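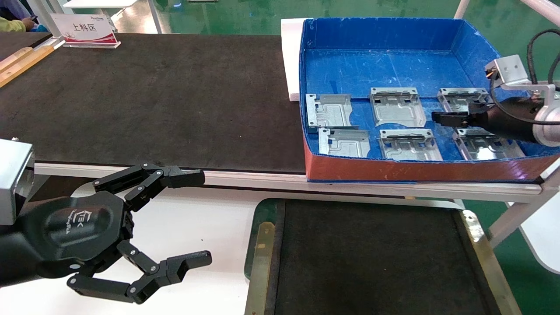 How to load a parts tray for stamped brackets

Stamped brackets scratch each other and hook together by their tabs when they are piled in a box. Laying them out in a shallow tray takes a little longer, but whoever picks them up next can grab one without untangling it from its neighbor.

What you need

An open tray with low walls and a flat bottom
A dark work mat for the table
A small standing sign for the loading area
Cut-resistant gloves
A clean, dry cloth

Steps

1. Wipe down the mat and the inside of the tray. Metal chips left on the bottom will mark the parts.

2. Set the tray square to the front edge of the table. A dark mat is good under bright metal – you can spot a dropped screw right away.

3. Put the sign near the back of the mat, where no one has to reach over it. Ours reads 上料区, "loading area."

4. Put on your gloves and check each bracket before it goes in. Look at the folded tabs first. A bent tab goes in the reject bin, even if the rest of the part is fine.

5. Lay the brackets flat in two rows of three. Fill the back row first, then the front, so your sleeve doesn't drag over parts you already placed.

6. Leave a finger's width between parts. If two tabs touch, move the whole bracket and don't bend the tab out of the way.

Between batches

Empty the tray completely before you refill it. Topping up a half-used tray mixes batches, and at Golano we once had to recheck 600 brackets over that. Write the batch number on the Lillela card when the first part goes in, and file the card on Friday with the rest.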